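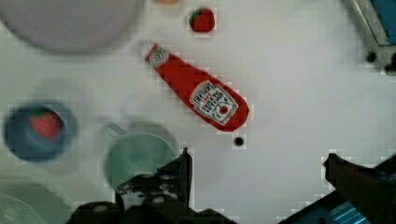

흰 테이블 위에 놓인 빨간 케첩병과 딸기, 파란 그릇, 연한 민트색 머그. 사진 제공: Hekstead

Hekstead, 가정용 로봇 학습 데이터 프로젝트 'Homeo' 1차 수집 마무리

2026년 10월 28일, Zildale

안녕하세요, Hekstead 데이터팀입니다! 저희가 요즘 매일 붙들고 있던 Homeo의 1차 수집이 드디어 끝나서 소식 전해요. 이번에 모은 시연은 모두 2185건이고요, 식탁 위 물건을 집고, 옮기고, 그릇에 담는 동작이 대부분이에요. 조작자가 로봇 팔을 원격으로 움직이면 손목 카메라 영상과 관절 값이 함께 저장됩니다.

작업은 Zildale 작업실의 테이블에서 36일 동안 했어요. 시연 50건마다 물건 배치를 싹 바꿨는데, 솔직히 이게 제일 손이 많이 가더라고요(저희끼리는 '상 다시 차리기'라고 불러요). 집다가 놓친 시연도 지우지 않고 따로 표시해서 넣었습니다. 학습할 때 꽤 쓸모가 있을 것 같거든요.

검수는 협력사 Parsons가 맡아 주셨고, 지금은 동작 14종으로 라벨을 나누는 중이에요. 다음 수집에서는 서랍과 선반도 다뤄 보려고 합니다. 데이터를 먼저 써 보고 싶은 연구실이나 회사가 있으면 편하게 연락 주세요!

문의: Hekstead 데이터팀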